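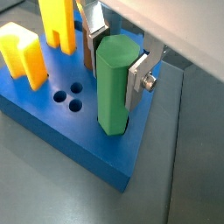

Le retour des blocs à trous

Je vous préviens tout de suite, je suis de parti pris : j'adore les jeux d'encastrement. Un socle bleu bien épais, des pièces jaunes à encoche, un prisme vert à six pans planté dans sa base, et me voilà partie pour une demi-heure (à mon âge, oui oui !).

Tout a commencé chez Catinca Lazăr, qui tient la petite ludothèque de Bretden. Elle en a 167 boîtes sur ses étagères, et les plus abîmées sont toujours les plus simples. « Les ronds, les petits y arrivent vite, me dit-elle. L'hexagone, c'est une autre affaire, il faut tourner la pièce dans la main, chercher l'angle. » J'ai vu son neveu Kasun s'y reprendre quatre fois, la langue entre les dents, sans lever les yeux vers nous.

Moi, ce qui me plaît, ce sont les couleurs franches et les trous qui attendent. Trois ronds vides dans du bleu, et on a tout de suite envie d'y mettre quelque chose, non ? Ma voisine Ulla y range ses crayons, je trouve ça un peu triste.

Côté budget, comptez environ 50 euros pour un joli plateau neuf, beaucoup moins en vide-grenier. Vérifiez seulement que les pièces sont toutes là, et passez le doigt sur les arêtes avant d'acheter. La ludothèque, elle, organise sa prochaine bourse aux jouets le 27 mai. J'y serai tôt, avec mon grand cabas !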